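The Demo Is Not the Job

Every few weeks somebody sends me a clip of a robot that "learned" to do a chore after a person showed it how. I watch all of them. I used to run a shift in a testing lab, moving plates from one fixture to the next for eight hours at a stretch, so I have a soft spot for any machine that might take the dull part off somebody's hands. I also have a long memory for equipment that was going to do that.

The pitch goes like this. Programming a robot arm is slow and expensive. You need a specialist, and when the specialist leaves, you need another one. So skip the programming. Let a person who already knows the work drive the arm through it, either by grabbing it and pulling it along or by steering it from a desk with a pair of handles. Record the whole thing. Do it again. Feed the recordings to a model, and the model picks up the task the way a new hire does, by watching.

I have no quarrel with the first half. Programming arms really is miserable, and the people who sell it have earned every bad word said about them. My trouble starts at "the way a new hire does."

A new hire who watched me set a plate in a holder got a lot more than the path of my hand. She knew what the plate was for. She knew a crooked one would jam the reader, that the reader cost more than her car, and that I would be in a mood about it. She could ask me why I pushed down on one corner. She could tell that when I scratched my nose in the middle of a transfer, the nose was optional. A recording of joint positions holds the nose and the corner with the same respect.

Maribeth Abella, who trained operators with me and later spent a year recording demonstrations for a startup called Jenulby, put it better than I can. "They wanted my hands and they got my habits," she told me. She has a way of pausing over a holder before she lets go. It's nothing, a little hitch, left over from an old machine with a sticky latch. By spring the robot had the hitch too. It paused over every holder, very politely, for a latch it had never met. The engineers spent two weeks looking for a timing bug.

Jenulby paid her by the accepted demonstration. You can guess what that does. If she fumbled a plate, caught it, and set it straight, the take was thrown out as messy. So the pile of good takes was a pile in which nothing ever went wrong. I can't think of a worse education. Half of what I taught people in that lab was what to do in the next second after you've botched something, and the company was paying her to leave it out. To be fair, they changed the rule later and began asking for recoveries. Then they had people fumbling on purpose, and a fumble on purpose looks about as natural as a kid pretending to be asleep.
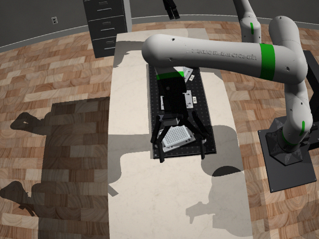 Then there is the remote control itself. I tried one of these rigs at an open afternoon put on by a company called Ostik, and I would urge anyone who writes about this stuff to do the same before typing the word "intuitive." I have set plates down thousands of times. With the handles I needed 13 tries to get one seated, and I was sweating. You can't feel the thing touch. You can't tell light contact from leaning on it. Your wrist bends in ways the arm's wrist doesn't, and when the arm runs out of reach it simply stops and leaves you hauling on a handle like a man arguing with a parking meter.

I did get better. By the end of the hour I was fairly smooth. But I noticed what I'd gotten better at, and it was driving the rig. I was coming in high and slow, staying away from anything with an edge, and lining up by eye because my fingers were no use to me. A robot that learns from those takes is learning from a clumsy beginner wearing very thick mittens. The expert was left at the door with her coat.

Dragging the arm by hand is better on that score. You feel the weight and the stop. It has its own problem, which is that you are standing right there with your body in the way and your hand on the wrist, pushing through friction the motors will have to deal with differently once you let go. Do it with two arms at once and you'll want a second person, and then you are recording the two of you negotiating.

The usual answer to all this is volume. Take more demonstrations, and the hitches and scratches will wash out. Some of them will. If 14 people with 14 different habits do the same job, a model may well find what they share. What they share, though, includes the table, the lights, the height of the bench, the brand of plate, and the fact that somebody cleaned up before each take. That won't wash out, because it was there every time. I asked the man from Ostik what would happen if I turned the holder a quarter turn. He said that was outside the current distribution. In my lab the holder got turned a quarter turn whenever anyone wiped down the bench.

The fashionable fix is simulation. You put the arm and the bench in a computer and let people practice there, where nothing breaks and every take can be multiplied with the furniture shifted and the lights moved. I like this more than I expected to. It's cheap, nobody gets pinched, and you can set the plate crooked in ways a tired human wouldn't bother with. For finding out whether two arms are going to knock elbows over one table, it beats finding out with real elbows.

It is still a guess about the world, though, made by somebody who had to decide ahead of time what matters. Someone typed in how slippery the plastic is. Was the plate fresh from the sleeve, or had it been sitting in a cold room and picked up a film of damp? Did the holder have a burr on it? Ours did, all of them, and each burr was different. Those were the facts the job was made of. I would be glad to see a simulator with burrs. I haven't yet.

Diễm Trương, who buys equipment for a small lab and has been burned before, has the most sensible habit I've come across. She won't look at a vendor's video. She brings her own plates in a lunch bag, hands them over, and asks to see the task done on those, after lunch, with the blinds in whatever position the blinds happen to be in. If a person has to step in, she writes it down. When she did this in January with a system from an outfit named Flatus (I didn't name it), a person stepped in 5 times before she had finished her coffee. The salesman called those "assists." She asked him whether the assists came with the purchase price.

That's the number I want printed in the announcements. How often did a human put a hand on it, and whose salary was the hand? A lot of what gets called learning from people is people, still there, a little farther back. Sometimes they're in the next room with the handles. I don't think that's shameful. A good operator running three arms from a chair might be a decent job, easier on the shoulders than mine was. But then call it that, and pay for it as a skill. Maribeth was paid less per hour to teach the robot than she had been paid to do the work.

I'm told I should be patient, that the curves are all going up and that the arm I drove at Ostik will look silly in a few years. Maybe so. I said much the same to my own crew about a plate handler we bought, back when I still believed brochures. We kept it under a dust cover beside the sink and it made a very good shelf.

So by all means record the demonstrations. Just get them from people who know the work, on a day when the work is going badly, and keep the bad takes. Ask the person why she pressed on the corner and write down the answer, even if there's no field for it in the file. And before anyone tells me the robot has learned the job, I'd like to come by with a lunch bag.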